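The long way home for a broken kettle

The repair shop in Isemwood opens at 9 am, and by half past there is usually a queue. People bring toasters, desk lamps, hair dryers, cordless drills and the occasional sewing machine. Most of it is less than six years old. Almost none of it was designed to be opened.

Isemwood is a timber town that lost its last mill a generation ago. The nearest big appliance retailer is 80 kilometres down the highway in Cillasmont, and for years the usual answer to a dead kettle was to drive there and buy another. The old one went in the bin or, with a bit more effort, to the transfer station.

The shop charges a flat fee of $54 for anything that can be carried through the door by one person. If the item can't be fixed, the customer pays nothing and can leave it behind for parts. Larger goods such as washing machines and dryers are quoted separately, and there is a waiting list for those that runs well into August.
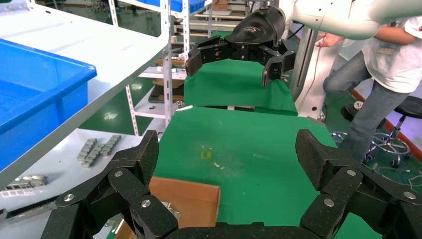 The fee has not gone up in three years, although rent has. What keeps the shop open is a second line of work refurbishing small appliances for resale. A reconditioned vacuum cleaner sells for $60 with a 90-day warranty. Stick mixers and irons go for less. They sit on shelves by the front window and tend to be gone within the week.

Parts are the main difficulty. Some manufacturers will sell a heating element or a switch directly to a repairer. Others will supply only their own authorised agents, and some will not supply anyone once a model has been discontinued. The shop buys much of its stock from Srisuk, a wholesaler that deals in generic thermostats, fuses, seals and motor brushes. Delivery takes a fortnight if the item is on hand and much longer if it isn't.

Glue is the other problem. A kettle base held together with four screws can be opened, cleaned and closed again in a quarter of an hour. The same base sealed with adhesive has to be cut, and a cut base can't always be made safe around water. Those are turned away at the counter.

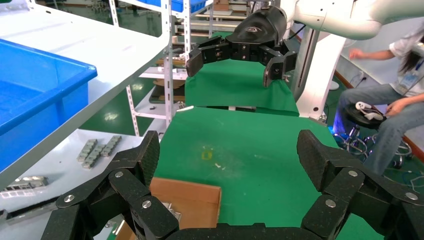

What to check before you pay for a repair

Start with the power point. Try the appliance in a different room, and try something else in the outlet you normally use. A fair share of the items that come into the shop have nothing wrong with them.

Look at the cord where it enters the body. Bending and pulling do most of their damage at that point. Don't tape over a split. Mains cords should be replaced by a licensed person.

Find the model number before you ring. It is usually on a plate or sticker underneath, and without it a repairer can't tell you whether parts exist.

Ask what the quote includes. Testing and tagging may be extra. The Vorkton coffee machines that were popular a few years back can cost $300 to rebuild once the pump is replaced, and at that price many owners decide against it.

Keep the receipt. Consumer law may cover a fault after the maker's warranty has run out, depending on what you paid and how long the product could reasonably be expected to last. It is worth asking the retailer first.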